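Search this project
Sort by: Newest

Wirkdale Soft and Shiny Things: README
2022-05-16
By Obaidul Majumder

We use cookies to remember your settings. Accept / Manage

Summary

Wirkdale is a set of about 3100 still pictures of light, soft and shiny household things on a dark table: balloons, foil bags, clear plastic, tape, cloths and small hand tools. Each still comes with a short caption and a list of object labels. It follows the Dirkdale set, which covered crockery and boxes, and it uses the same label format so the two can be read together.

Most of the things in Wirkdale are hard to outline. Foil throws highlights that break up its surface, clear sheet shows mainly at its edges, and a balloon with tape on it has two glossy surfaces one on top of the other. If you want things with firm corners and printed sides, start with Dirkdale.

What is in the folders

stills/ has the pictures.
captions/ has one text file per still, with the same base name.
labels/ has the object lists.
notes/ has our working notes on words, including the ones we argued about.

The April release had a fourth folder for outlines. It has been taken out while Jaramillo redraws the clear plastic, and it will return under the same name.

Labels for balloons and tape

A balloon is labeled balloon whatever its shape. Color goes in a separate field and should be a plain word: green, pale green, white. The knot is part of the balloon and gets no label of its own, though the caption may mention it. Tape stuck to a balloon is labeled tape, with the balloon given as the thing it is on. Strips that overlap are labeled once as a group. We tried labeling each strip and gave up, as people checking the same still could not agree on where one strip ended.

Cloths are labeled cloth. Towel and rag were both used in the first pass and are still accepted by the search script, but new labels should say cloth. Creases are not labeled. A stitched border can go in the caption if it shows.

Small tools get the name of the tool when it is clear, and small tool when it is not. Please don't guess from the handle alone. A slim thing with a bit of metal could be scissors, tweezers or a craft knife, and a wrong name is more trouble to us than a vague one.

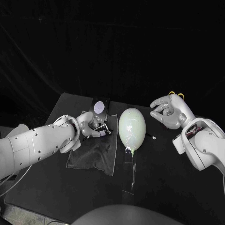

Kumudini Sultana wrote in to ask why tape has to name the thing it is on, when nothing else in the set does. Her point was that a cloth lying under a balloon is just as much in contact with it, and that anyone training on the labels will find tape treated as a special case. She would prefer one "touching" field for every object or none at all.

She has a fair point about consistency. For now the field stays on tape only. Tape takes the shape of whatever it is stuck to, and without the second name the label is nearly useless for sorting. A cloth can be picked out well enough alone. If the next version gets a "touching" field, the old tape entries can be moved into it by script and no one will have to relabel.

Labels for foil and clear plastic

Use foil bag for any bag with a metallic outer surface, printed or plain. Don't name the contents unless they show. A bag that looks full may only be crumpled, and the label should not settle that for the reader. Print on foil is recorded as print: yes or print: no. We don't transcribe it unless whole words can be read, and faint marks on a small sticker count as marks, with no text entered.

Clear sheet is labeled clear plastic. A piece that is long and narrow is still clear plastic, with strip added in the shape field. In a few stills the only sign of it is a thin bright line on the table. Label it anyway if you can follow the line along at least two sides.

White or milky plastic is a separate label, translucent plastic, and it caused the most disagreement. Some pieces could be called a bag, a cup or a bulb depending on who is looking. The rule we settled on is to give the material first and leave the shape field blank when in doubt.
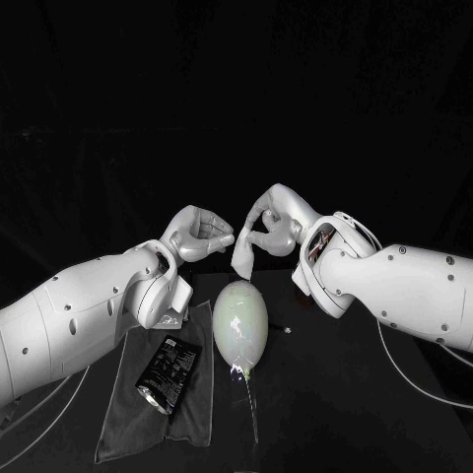 The shape field can also be left blank for a crumpled bag, a folded cloth, or anything else that would have a different shape the next time it was put down. Blank means the labeler chose not to say. It does not mean the still was skipped. Skipped stills have no label file at all, and they are listed at the end of the notes folder.

Captions

Captions are one line, present tense, no opinion. Name the main thing first, then what it is over, under or beside. Leave out brand names unless they can be read without zooming in. Two sample lines are kept at the top of the captions folder, and the one below follows the same pattern.
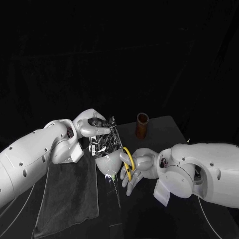

Caption: Silver foil bag, crumpled, over a rounded white translucent object; clear plastic strip on the table.

Known problems

Highlights on foil are sometimes labeled as print. We have fixed the ones we found with the Imar checking script, but it misses bags with dark patches.

Pale green and white are mixed up in part of the balloon folder. Treat the color field there as a hint.

The word glossy was used for both balloons and plastic in early captions and for nothing else. It has not been evened out.

Sending corrections

Send the base name of the still, the old label and the new one, on a single line. Corrections to clear plastic will wait until the outlines are back. Kumudini Sultana reads the caption corrections and Obaidul Majumder the rest.

Get project updates by email. Enter your address to subscribe.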